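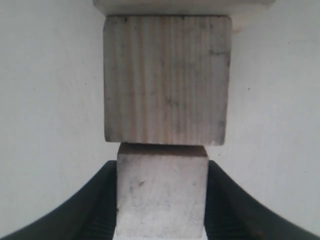 Wrist cam view, ribbed fingers on the narrow block with the cube on top.

benchrat_12
Quote for the Frei gripper came in at $3,516. Fingers are sold separately, $366 a pair. We want to buy in March. Anyone talk me out of it?

Dondberg_Dan
That's a lot of money to hold a block. What's the real job?

benchrat_12
Wood parts, worn edges, no two the same. Blocks are the stand-in.

voberholzer
Stand-ins are how you overspend. Ask what a pair of fingers does after a month of dusty wood, and put the answer in the budget. I'd plan on 12 pairs a year. That costs more than the gripper.

Dondberg_Dan
12 is silly. We run Enton fingers on rough pine and change them twice a year.

voberholzer
Twice a year on how many cycles? The sales guy gave me a number too.

benchrat_12
My cap is $3,000 before fingers, so I'm over either way. Asking for a loaner first.

Dondberg_Dan
Get the loaner terms in writing.

Related threads
Used arms, worth the risk?
Rasuvthorpe surplus sale
Spare parts budget, first year

We use cookies to keep you logged in. Accept | Settings

Contact | © 2021 Rasuvthorpe Shop Forum | Back to top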